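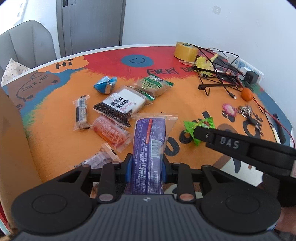 Keeping snacks and dry food crisp in a humid kitchen

In the town where I live the summer air is very wet, and for many years I threw away crackers, nuts and rice cakes that had become soft after two days. My mother-in-law, Visitación Montes, kept everything in tins and never had this problem. I learned most of these tips from her, and some I found by making mistakes.

Opening the package

Cut the top with scissors in a straight line, close to the seal. If you pull a bag open with your hands, it often tears down the side, and then no clip will close it well. Keep one pair of scissors in the kitchen only for packages and wash them after you cut anything with oil or cheese.

Closing it again

Press the air out slowly from the bottom to the top. Fold the edge two times, not one, and put the clip over the fold. A wooden clothespin is as good as a clip from the store if the spring is strong. For long narrow bags I use two pins. Rubber bands become dry and break in the drawer, usually in January when the heating is on.

Jars and tins

Glass jars with a rubber ring are the best for nuts and seeds. Wash the jar, dry it with a cloth, and then leave it open overnight. A jar that looks dry can still have water under the ring. Tins are better for cookies, but do not put soft cookies and hard cookies in the same tin – the hard ones will be soft the next morning.

A jar of one liter takes some 500 grams of rice. Write the name and the date on a piece of masking tape and stick it to the glass. When you finish the jar, pull off the tape before you wash it.

Where to put them

Not over the stove, and not next to the dishwasher, where the steam comes out. The lowest shelf of a cabinet on an inside wall is cooler. I keep chocolate there too, in a closed box, so it does not take the smell of the spices.

Making soft crackers crisp again

Heat the oven to 300 °F. Put the crackers on a tray with space between them and leave them for five minutes. They will still feel a little soft when you take them out, and they become hard while they cool. Nuts need perhaps three minutes more. Stay close to the oven, nuts burn very quickly. This does not help if the food smells old or bitter. In that case throw it out.

Small moths

If you see a moth in the cabinet, take out everything and look in the flour first. Wipe the shelves with warm water and vinegar, also the little holes for the shelf pins. My neighbor Begoña Palacios puts new flour in the freezer for four days before it goes in the jar. I do the same now, but I let it come back to room temperature in its closed bag, or the flour makes lumps.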